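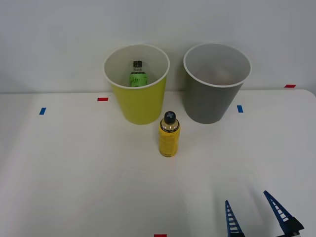 Fawzy cups from Brimik in yellow-green and gray. One small bottle stands in the yellow-green cup and a yellow bottle stands on the table in front.

Brimik brings Fawzy sorting cups to all Warkivik stores

NATDALE, Feb 22, 2024 – Brimik, the maker of small household goods from Natdale, announces today that its Fawzy sorting cups are now for sale in all eight Warkivik home stores. Until now the cups were offered only through the Brimik web shop and at the company's own counter in Natdale.

Fawzy is a pair of open cups in two colors, yellow-green and gray. They are made for the small bottles which collect in almost every home, on the kitchen shelf, beside the bathroom sink or in the hobby drawer. Small bottles fall over easily when a drawer is opened, and they hide behind bigger ones when they are put in a cabinet. In an open cup they stay together and the caps can be seen from above.

The idea of the product is a simple agreement between the people who live together. The yellow-green cup is for the bottles that are in use at present. The gray cup is for the bottles that somebody should look at, for example when the date is old or when it is almost finished. Brimik recommends to empty the gray cup once per week, on a day the household chooses by itself.

"In my family we had three bottles open of the same thing, and every one of us believed he had bought the only one," says Detlef Albers, founder of Brimik. "I put two cups on the table and asked everybody to bring what they find. It took one evening. After this we have kept the cups, and later we made them in a better shape."

The shape is the part on which the company worked the longest. Each cup is wider at the top than at the base, so that a hand can reach in without difficulty, and has a rolled white rim. The first samples were straight and narrow, and testers complained that they could not take out a short bottle without turning the cup over.
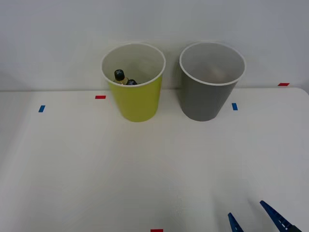 Bottles of different height can share one cup. A tall one will show its cap well over the rim, while a shorter one stays lower down and is still easy to find when one looks from above. Brimik advises not to fill the cup until it is tight. If the bottles cannot move a little, it is better to begin a second pair.

The inside of both cups is lighter than the outside. This was a wish from the first customers, who told the company that they could not see small things at the bottom of a dark cup. The outside colors were selected so that the two cups are not confused in weak light in the morning, and also by people who do not see red and green so well.

Brimik sold 3,215 pairs in the web shop between September and the end of January. According to the company this was more than it had planned for the whole first year, and delivery was slow for some weeks before the holidays. A larger quantity has now been made before the start in the stores.

"Our customers asked for it at the counter before we had even one pair in the house," says Trevor Caron, buyer for storage and kitchen at Warkivik. "We place it near the drawer inserts and not with the drinking cups, so people understand what it is for. I expect that many will buy two pairs, one for the kitchen and one for the bathroom."

Every pair comes with a small card that explains the sorting in four steps. The first step is to clear one table and bring all the small bottles to it from every room. Only then the sorting begins, one bottle after the other. Bottles with medicine or with strong cleaning products should not be kept in open cups, and the card says this clearly. They belong in a closed place where children cannot reach them.

Customers who bought Fawzy in the web shop can also order single cups as a replacement. Single cups are not sold in the Warkivik stores at this time.

About Brimik

Brimik develops and sells small goods for order in the home. The company has its office and its counter in Natdale and is led by its founder, Detlef Albers.

Press contact

Brimik press office, Natdale. Sample pairs for editors are available on request as long as the supply lasts.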